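8 min read

I have ruined more wood with glue than I have with a saw, and I own some very bad saws. So when my neighbor asked me to write down how I glue small stuff (chair spindles, loose rungs, the pegs on the coat rack, toy repairs, all of it), I figured I'd put it here where I can find it again too.

First thing, the glue. I use plain yellow wood glue for nearly everything. I've tried the fancy ones and I keep going back. White glue is fine for indoor things that don't carry weight, and it gives you a little more time to fiddle, so I keep a small bottle of that around for toys and frames. Anything that lives on the porch gets the waterproof kind. Please write the month you opened it on the bottle with a marker! Mine says October right now, which reminds me I should check it. If it comes out stringy or smells sour, toss it. Same if it froze in the garage and now looks like cottage cheese.

Now the joint itself. If it's an old repair, all the old glue has to come off before you do anything. New glue sticks to wood. It does not stick to the crusty brown stuff somebody put in there in your grandmother's day. Warm vinegar on a rag wrapped around the end of the rung will soften a lot of old glues, and then you scrape. I use a cheap paring knife held straight up and down so it scrapes and doesn't cut. For inside the hole, wrap sandpaper around a pencil and twist. Go easy. You want clean wood, and you do not want a bigger hole. Ask me about the Akbridge chair sometime. (It's a stool now.)

Let it dry overnight if you used vinegar.

Then the dry fit, which I skipped for years and I'm still mad about it. Put everything together with no glue at all. Clamps too. Find out now that the left leg goes on the right, while your hands are clean. Once I know how it goes I mark each joint with a bit of painter's tape and a letter on both sides, A to A, B to B. Pencil works but then you have to sand it off and I never do.

If a peg or rung is a hair too loose, you've got a few choices. A thin wood shaving glued around the end works nicely. So does a strip of cotton cloth soaked in glue, which sounds terrible and holds up great on kitchen chairs. What I wouldn't do is pack the gap with a big blob of glue. It shrinks as it dries and you're back where you started by Thanksgiving. If a peg is too tight, sand it a little at a time and keep turning it as you go so it stays round. Don't hammer it. I know you want to hammer it.

Simone Falcão taught me the groove trick when I took her evening class over in Grernbridge. You run the peg over the teeth of a pair of pliers, squeezing gently, so it gets little lines down its length. Glue has somewhere to go that way. A smooth peg in a snug hole acts like a piston, and all that trapped glue will push it right back out at you or, if you're really leaning on it, split the piece. She had a whole coffee can of split pieces to show us. I sand the tip to a slight bevel as well, so it finds the hole without scraping all the glue off on the way in.

How much glue? Less than you think on the peg, more than you think in the hole. I put a few drops in the hole and swirl it around with a toothpick, then a thin coat on the peg with a cheap brush. If you see a tiny bead come out all the way around when it seats, perfect. If it's running down the leg and onto your socks, you got carried away. 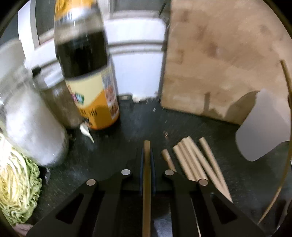

About that squeeze-out. People fight over this one! The wet rag folks want you to wipe it right away, and the scraper folks want you to wait. I'm a waiter. A wet rag thins the glue and pushes it into the grain, and then when you stain it later you get a pale smeary patch that will bother you forever. I give it 20 minutes or so until it's rubbery like cheese, then lift it off with an old plastic card. The exception is inside corners on something that's already finished, where I do wipe, with a barely damp cloth, and then a dry one right behind it.

Clamping. You don't need much pressure. Tight enough to close the gap and stop there. For round things, clamps are a pain, so I mostly use other stuff:

Rubber bands or a strip of old bike inner tube, wrapped and tucked under itself. Great for split spindles.

Painter's tape pulled tight, for thin pieces and picture frames.

A loop of rope around all four chair legs with a spoon through it. Twist the spoon until the rope is snug, then tuck the handle behind a leg. Pad it with a dish towel anywhere the rope touches the finish.

Heavy books. Our Batista family cookbook has sat on more drawer bottoms than it's ever seen dinners.

Put wax paper under everything. I glued a birdhouse to the dining table one winter, and my husband still puts a placemat over the spot when his mother comes.

Leave it clamped for 2 hours at the very least, and then don't sit on it, lean on it, or let anyone "just test it" until the next day. If the garage is cold, bring the whole thing into the house. Yellow glue gets chalky when it's too chilly and won't hold, and you can't always see it. I let mine sit in the laundry room overnight with the door shut so the cat leaves it alone.

A few odds and ends while I'm at it:

Stand the glue bottle upside down in a mug if it's low. Saves all that shaking.

A clogged tip comes clean if you soak it in hot water and poke it with a skewer. A dab of petroleum jelly on the threads keeps the cap from cementing itself shut.

Save your sawdust from sanding, in a jar, sorted light and dark if you're that kind of person (I am). Mixed with a little glue it fills small dings okay, although it will always come out darker than you expect. Try it on scrap.

Glue on jeans is there for good. Wear the bad jeans.

If a chair has more than one loose joint, take the whole thing apart and do it all in one go. Fixing one rung at a time only moves the wiggle around. I know it's scary to have a pile of chair on the floor, but you labeled it, remember?

Next up I want to get into sticky drawers, and I've got opinions about candle wax versus soap, so if you have a trick for those send it along before I get started.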